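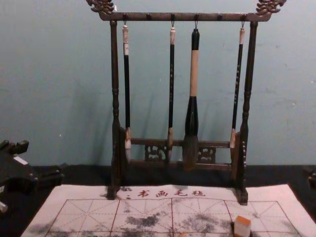

A day at the Nurbridge Brush and Paper Fair

Out and About > Fairs and Open Days > Nurbridge

I've been meaning to go to Nurbridge for years and never managed it, mostly because it falls in November when the trains are bad and my enthusiasm for leaving the house is low. This year I went, and I'm so glad I did. I came home with inky cuffs, a bag of paper I can't really store and a strong urge to reorganise my whole desk.

The fair is held in the old corn hall, a short uphill walk from the station. Doors open at ten and there was already a queue down the steps when I arrived, with a lot of large flat portfolios being held sideways against the wind. Entry was £5, paid at a trestle table just inside, and for that you get a hand stamp and a folded plan of the stalls. Keep the plan! The hall is bigger than it looks from the street, with a gallery upstairs and a long back room, and I walked past the stairs twice before I noticed them.

There were 68 stalls this year according to the plan, covering everything to do with writing and painting by hand. Dip pens, reed pens, quills, bookbinding, marbling, handmade paper, seals, ink sticks and a great deal of East Asian calligraphy, which was what I'd come for. I've been learning Chinese brush writing at an evening class since the spring and I'm still very much at the stage of horizontal strokes that sag in the middle.

The main hall

I started with the paper. Unadlow Mill had the long stall under the windows and I could have stayed there all morning. They make small batches from cotton and flax, and they'd put out a tray of offcuts with pots of ink so that you could try each sheet before buying. This is such a good idea and I wish every paper seller did it. One sheet I'd have walked straight past took the ink beautifully, with a soft feathery edge, and another that looked lovely was so thirsty that my dot became a saucer. I bought ten sheets of the first kind and was very restrained about the rest.

Next door was a marbler working over a shallow tank, pulling combs through the colours and lifting off a sheet every few minutes. The crowd was three deep. A small girl at the front was allowed to choose the colours for one and picked orange, brown and more orange, and it came out as the best of the lot.

The brush people were along the far wall. I hadn't understood how much there was to know about brushes. My class kit came with two and I'd assumed that was that, but goat hair is soft and holds a lot of ink, weasel hair is springier, and the mixed ones sit somewhere between. The woman at the Effiong stall let me try several of each on a water-writing cloth (the grey sort that goes dark where it's damp and then fades, so you can practise for ever without using any paper). With the springy brush my strokes had proper corners for the first time. I was ridiculously pleased and wrote the same character over and over until I realised people were waiting.

She also put me right on looking after them. I had been standing mine in a jam jar, hair upwards, straight after rinsing. Water runs down into the ferrule that way and loosens the glue, and over time the hair starts to drop out. You should rinse in cool water, squeeze gently, bring the hair back to a point with your fingers and hang the brush by its loop with the tip downwards. No hot water, no soap unless things are really desperate, and don't put the little plastic cap back on once the brush has been used. I bought a medium mixed-hair brush and have thrown the caps away.

The back room

At half past eleven I went through for the beginners' workshop. There were 27 places and every one was taken, so book ahead if you're thinking of going next year. You could do it on the day if you were at the table when the doors opened, but I wouldn't risk it.

We ground our own ink from a stick, which I'd never done, as my class uses bottled. It takes much longer than you expect, a slow circling with a few drops of water at a time, and the smell is wonderful — a bit like a church and a bit like a garden shed. The room went very quiet. After that came an hour on a single character, yong, which is traditionally used for practice as it contains eight basic strokes. My neighbour was left-handed and was shown how to manage by keeping the brush very upright, and by the end hers was far better than mine.

Upstairs

The gallery had the exhibition, 182 pieces hung quite close together, from schoolchildren's name cards up to huge hanging scrolls. My favourite was a set of shopping lists written out in a grand, formal hand on gold-flecked paper. Eggs, bin bags, two leeks. I went back to it three times. There was also a case of old ink stones, worn into hollows by use, and I'd have liked more labels there saying where they had come from.

Lunch and practical bits

Fidau were doing the food from a hatch by the cloakroom. I had a spinach and potato pasty and a very large mug of tea, both good. By one o'clock the hatch was down to cake only, so eat early. Seating is on the edge of the stage or outside on the steps.

Most stalls took cards but the signal was patchy and the smaller ones preferred cash. The nearest cashpoint is back down by the station. There's a lift to the gallery at the back of the hall, though it's not marked on the plan and you need to ask at the door for it to be switched on.

Bring a tube or a stiff folder if you plan to buy paper. I hadn't, and carried my ten sheets home flat across my knees on the train, holding on to them at every bend. Wear dark sleeves too.

I stayed until the stalls began packing up at four. I've put my name down for the spring session at Unadlow, where they let you make your own sheets in the vat room, and I'll write that one up as well if I get a place.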